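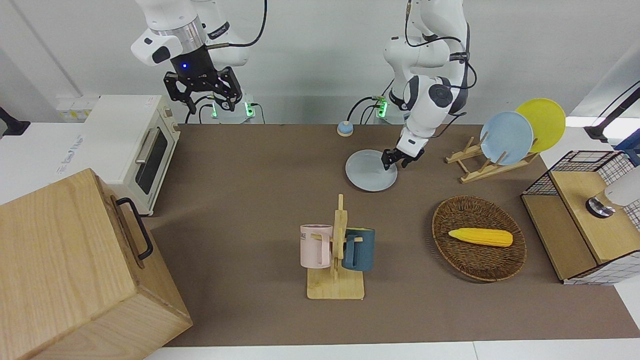 Round plate, flat on the table.

Tavion Whitlock
Oct 3, 2020

1/ We played at Trumier in September and the hall has a sound limiter. A few bands have asked me how we dealt with it, so I'm putting it all in one thread.

2/ A limiter is a box on the wall with a microphone. If the room goes over the set level for more than a few seconds, it cuts the power to the stage sockets. Everything goes off at once. Keyboards, amps, PA, the lot.

3/ The first thing to ask the venue is what the level is and where the mic is. Trumier had both written on a sheet in the office. It wasn't in the booking pack. You have to ask for it.

4/ The mic at Trumier is over the dance floor, so the crowd counts too. A loud chorus with everybody singing along will take you into the amber lights even when the band hasn't moved a fader.

5/ We rented a smaller PA for this one from Ruiz-Ortega. Two Ilar tops, 1000 watts total, no subs. It came to 585 for the weekend with a 300 deposit, which we got back when we returned it.
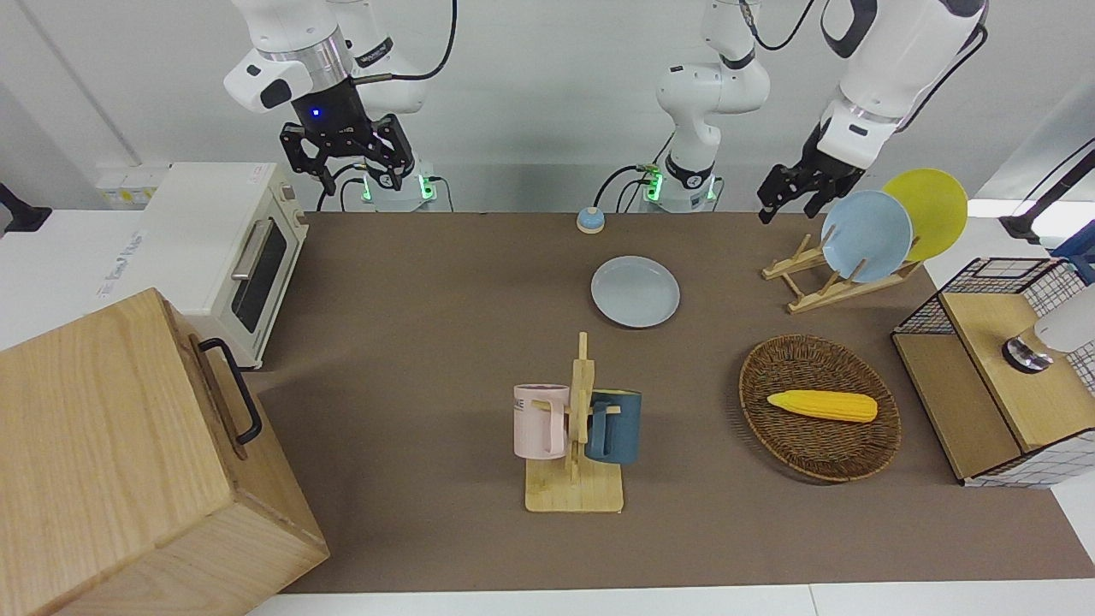
6/ Our drummer switched to bundle rods and put a blanket in the kick drum. That brought us down more than anything we did at the desk. The mixer we used is a small one with its main controls in a line down the right side, same idea as the row of knobs on that toaster oven, so I could keep one hand on the master and still play keys with the other. I wouldn't try that with a bigger desk.

7/ Guitar went through a modeler straight into the PA. No amp on stage. He didn't love it but he could hear himself in the wedge and the tone was fine out front.

8/ Do a real soundcheck with the full band playing your loudest song. Ours is the last one of the second set. Watch the lights on the limiter while you do it and mark the master fader with tape at the point where it goes amber. Then stay a little under the tape all night.
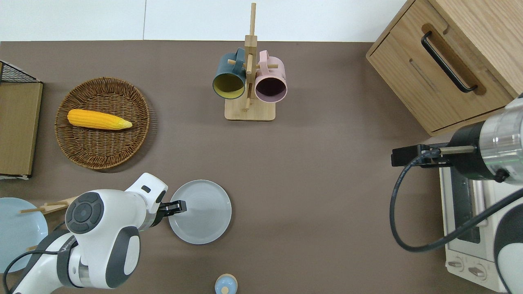 Heike Wegener: Did you ask if any of the sockets bypass the limiter? At our last hall the ones in the kitchen hallway weren't on it, and we were told we could run the keyboard and laptop from there.

9/ Replying to Heike: yes, we asked, and at Trumier they want everything on the stage circuit. If your venue says it's okay for keyboards, take it, as a hard power cut is bad for anything that needs to boot up. Get it in writing. Don't just run a cable and hope.

10/ We put the laptop and the keyboard on a small battery backup. It doesn't make any sound come out of the PA if the stage goes dead, but you don't lose two minutes waiting for everything to start again.
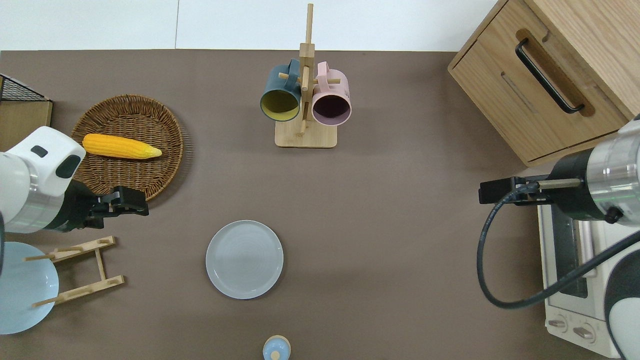
11/ Tell the couple before the day. We sent them a short email saying there's a limiter, the band will be quieter than in our videos, and the DJ set at the end has to follow the same rule. They were fine with it. They would've been less fine finding out at nine at night.

12/ Song choice matters less than I expected. We dropped two of the heavier rock numbers and moved the ballads around so the mic got a rest between the big ones. Everything else in the Zandik set stayed in.

13/ We hit amber four times and red once, during the last song. The power stayed on.

14/ If you've played there with brass, let me know how you set up. We have a booking with a sax and trumpet coming up and I haven't worked out where to put them yet.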